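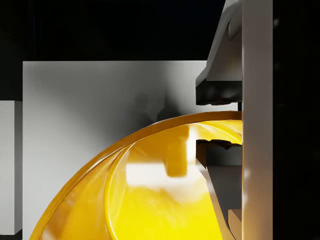 Avotiņš wrote in after last month's page to ask whether the rim grasp pack is any good with thick, shiny bowls, or only with the thin plates every other kit seems to ship with. Fair question! Bowls are the reason I bought the Plistex tabletop kit in the first place, so let me tell you what you get.

Plistex is a simulated kitchen bench: one arm, a parallel gripper, and a bunch of dishes and crates you can shuffle however you like. The full library has 171 objects (I use maybe a dozen, over and over) and 35 starter layouts. You load a layout, pick a target, and the planner goes looking for a grasp. With bowls it can go for the rim, one finger inside and one outside, and you can set the approach height yourself. I love that slider.
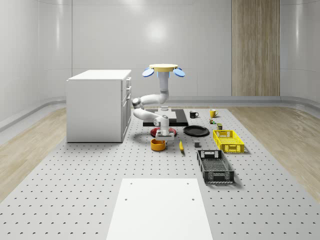
Plistex tabletop layout with dishes, mugs, a banana and two crates.

I like this layout for practice because the plates sit low and the mugs have handles to think about, so one grasp setting won't carry you through the whole table. Start with the bowl, then try the plates once you've got a feel for the fingers.

My gripes? The lighting presets are hard to find (look under Room, then Surfaces), and the manual stops at page 100 with the crate chapter half finished. Nerenska, the add-on with softer finger pads, is sold separately, and I'd hold off until you've used the stock ones for a while.

Hondorport sells the single-seat license for $561, updates included through October. Download only, no box.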